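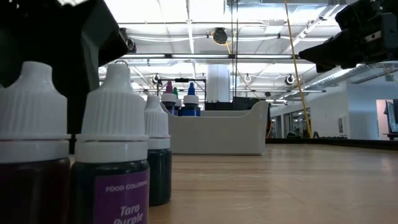
About the Vallport Workshop

The Vallport Workshop is a shared space for people who design, build and program robots on a small scale. It is open to members, to evening students and to school groups by arrangement. The workshop is run as a nonprofit association and receives no income from the sale of machines.

Our rooms are in the former Beneš mill, on a site that has been in industrial use since 1789. The present interior is modern, and very little of the older building can be seen from inside. The association holds a long lease on the main hall and on the smaller rooms that open off it.

Membership currently stands at 85. Members come from many trades, and a good number had never wired a motor before they joined. An introductory course is offered twice a year and is required before anyone may work on powered equipment alone.

What we build

The principal shared build at Vallport is Flovus, a tabletop system with 2 robot arms that is assembled, maintained and programmed by members. Its purpose is to handle small household and kitchen items: picking them up, moving them, and setting them down in the right place. Flovus began as a home project on a kitchen counter in Nurnach and was brought to the workshop when it outgrew the available space. Most of the original software has been replaced, and the tabletop has been rebuilt to take the weight of the present arms.

Work on Flovus is divided among 6 groups, each responsible for one part of the system. The groups cover mechanics, wiring, grippers, cameras, software and safety. A member may belong to more than one group and may change groups at the start of any term.

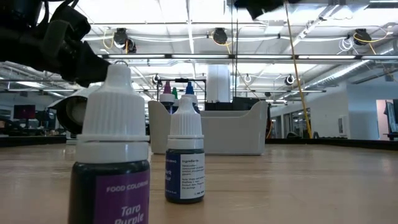 The gripper group maintains the list of objects used in practice tasks. Items are chosen for being cheap, easy to replace and awkward to hold. Food coloring in dropper bottles has been on the list for some time. The bottles are narrow at the top, they tip over easily, and they differ in color and size, so the same set serves both gripping exercises and sorting exercises. Caps are to remain closed during all arm motion. Members who wish to propose a new object should bring two of it and fill in the short form kept at the front desk.

Every task is first rehearsed at low speed. A second member must be present with a hand free for the stop button whenever the arms are powered - this rule applies to experienced members as well as to beginners. Notes on each session are entered in the shared log before the equipment is switched off. The log is open to all members, and the software group reads it when planning the next round of changes.

Teaching

Evening classes follow the same order as the build itself. Students start with hand tools and simple joints, go on to wiring and motor control, and finish with a short task of their own on Flovus. Class sizes are kept small so that each student has time at the controls. No grades are given. Those who complete the course receive a signed record of the equipment they are cleared to use.

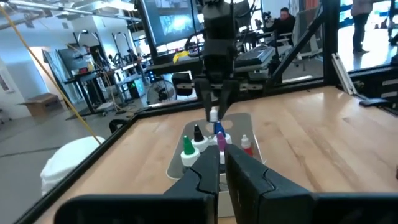

Student tasks are modest in scope. Lifting a single bottle from a crowded tray and returning it upright is a typical choice, and it gives a fair introduction to planning for two arms that share one work area. Students are encouraged to write up what failed along with what succeeded, and these reports are kept with the teaching materials for later groups.

Visiting and joining

Visitors are welcome during open hours and are asked to sign in on arrival. Children must be accompanied by an adult. Loose sleeves and long necklaces should be left outside the work area. Applications for membership are accepted throughout the year, though places on the introductory course are limited and the winter course generally fills by December. Fees are reduced for students and for those out of work; application forms and the current fee schedule are available at the front desk.

This page was last revised on 20 November 2024.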